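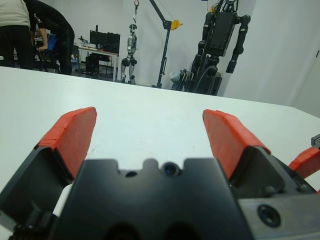
Kibet Kashindye thought we should start with the table, because everyone who comes into the room puts their things down on it and then forgets them there, and a report about the room that left the table until page three would be missing the point. I had planned to begin with the chairs, but after a week of arguing (friendly arguing, mostly over lunch) I came round to Kibet's view, so the table goes first.

Our project for the spring term was to look at one shared workroom and say how the furniture in it gets used, and then to suggest changes that would cost very little. We chose the room at Lernholm because both of us work there already and we know its habits. It has white walls, a big white table, a white desk on metal legs with two black monitors on it, and chairs that wander. I don't think I had ever looked properly at any of it before February, and I must say I grew rather fond of the place while we were writing this up!

The table

The large table is the best thing in the room. The top is smooth and pale, and small things show up on it very clearly, which is lovely when you have dropped a screw and less lovely when you have just wiped it down and every little speck is still looking back at you. It also has a bit of a shine, so the ceiling lights can be tiring late in the day. We asked people to fill in a short form about where they like to work, and got back over 200 answers across the term. The big table won easily. People wrote that they liked having space to spread out, and that they liked being able to talk to whoever was across from them.

What they did not like was finding somebody else's things already there. This came up so often that Kibet started a separate page for it in our notebook, and then a second page.

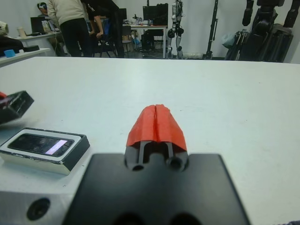
We tried two small fixes. The first was a strip of paper tape along one side of the table, marking off a band where things could be left between sessions, with the rest to be cleared by 6 p.m. The second was a set of shallow trays from Albers, one per group, with a name label on the front. The tape worked well for the first two weeks and then people stopped seeing it. The trays did much better, I think because a tray can be picked up in one go and moved to a shelf, and you don't have to decide anything about what is inside it - you just carry it.

The desk and the chairs

The desk is a quieter spot. People told us they used it for writing and for reading long files, and they tended to stay there for an hour or more at a time. Our only suggestion is a small shelf for the odds and ends that collect on the top. Kipchumba Mosoti, our adviser, lent us a sample shelf from Relelico to try, and it was a good height but a little too deep.

Chairs were harder. They get pulled to wherever the conversation is, and in the morning the first person in spends a few minutes putting them back. We thought about floor marks and decided against them after what happened with the tape. Two hooks for coats and bags by the door would help more than either of us expected, as a good many chairs were being used mainly to hold a jacket.

Costs

We were given a limit of 600 dollars and planned to spend 400. The trays and labels took 300 of that. The hooks have been ordered from Betix and should fit in what is left, and we would like to keep the rest for the shelf if a shallower one can be found. Kibet has the receipts and the notebook, and both will stay in the room with the trays.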